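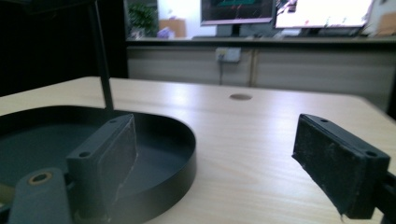 About Plitine

Plitine is a small company which collects demonstrations for robot learning. Our customers build the models and we prepare the examples from which these models learn: picking up a cup, closing a drawer, putting parts on a tray.

The company was started by Noreen Lodhi and Vangelis Rallis. Before this, both worked at Losa, where Noreen was responsible for testing grippers and Vangelis wrote the software for recording. They saw that many good learning projects were waiting for data, and in September they rented two rooms in the old Kanaan building, built in 1989. We are still in the same rooms.

How we work

Most of our examples are recorded with hand-held grippers. The operator holds the tool and does the task at normal speed, and the camera on the tool records what the fingers do. In this way we can work on any table, also at the place of the customer.

Each task begins with a written plan. We agree with the customer which objects are used, how they are placed and what counts as a finished attempt. Then we record a first set of 100 examples and send it for review. Only after this review we continue with the full collection – it takes some days more, but it saves a lot of repeated work later.

Failed attempts are also kept. They are marked and delivered in a separate folder, and some customers ask for them specially.

Our largest collection until now is Gristier, a set of 778 household tasks. Every recording in it was watched by a second person before delivery.

Working with us

We are always glad to hear from research groups and from companies who make their first steps in this field. Please write to Noreen about new projects and to Vangelis about file formats – he answers in English and Greek.

Page updated 25 March 2021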